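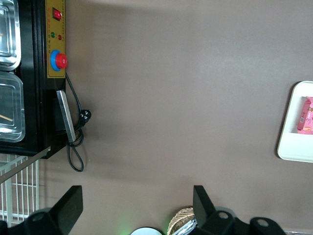
Efua Tsikata wrote back after our last report that she'd enjoyed the before-and-after pages, but wanted to know whether anyone outside Berance would ever use an index to a newspaper that closed before she was born.

Fair question, and I'm delighted to say the answer is yes! More on that further down.

Berance Courier Index, progress report to the Owusu Fund
Thursday, January 3, 2019

Where we're up to

The index now holds 3227 entries, covering every surviving issue from the paper's first eight years. Each entry gives the headline (or a short title where the Courier didn't bother with one, which was often), the names mentioned, the page and column, and a few subject terms. We've worked through 258 issues so far. Births, deaths and marriages are in, along with council business, sport, floods, fires, and the letters page, which has become everyone's favourite. There was a long and bitter correspondence over the colour of the footbridge and we have indexed all of it.

Seven issues from those years are missing from the library's set. Jabari Odera has found two of them in a family scrapbook, minus some of the ads, and the owner is happy for us to copy them in the autumn once she's back from her daughter's.

Names

This was harder than the plan allowed for. The Courier's typesetter spelled surnames however he fancied, and the same family can turn up three ways on one page. We started out entering names exactly as printed, and then Bernice Ankrah tried to look up a cricketer she knew was there and couldn't find him. So we've gone back and added a standard form beside the printed one. It put us several weeks behind where we'd hoped to be with the second batch, but searching is so much better for it that I'd make the same choice again tomorrow.

Who's been using it

The trial version went up on the library's catalogue in May. A school class used the flood reports to mark high water levels on a street map, and they've asked for the next batch before we've finished it. A researcher at Zultum wanted the market prices for wool and butter (we hadn't planned to index those at all, and now we do). And there have been lovely emails from family historians, including one from a woman who found her grandmother's prize for a sponge cake, first in show, with the judge's remarks printed in full. She'd only ever heard the story and half suspected it was made up.

Money

Spending is within the grant. Travel came in under budget and the typing line is over, both for the same reason: Svenja Oltmanns has been able to work from the microfilm copies at Hureo instead of coming out to us. We'd like your okay to move the leftover travel money across to typing. The letter asking for this is attached separately, with Tirta Pillai's signature.

What's next

The war years are next, and the print is dreadful: thin paper, cramped columns, ink that has bled through from the back. Bernice has done a test month and reckons it can be managed at a slower pace, so the timetable has been adjusted to suit. We also want to start on the photographs, most of which were printed without captions. Jabari is keen to put a selection on display at the library and ask people to write in the names they know. If the Fund would like to send someone along to the opening, we'd love to have you, and Jabari will pass on the date as soon as the room is booked.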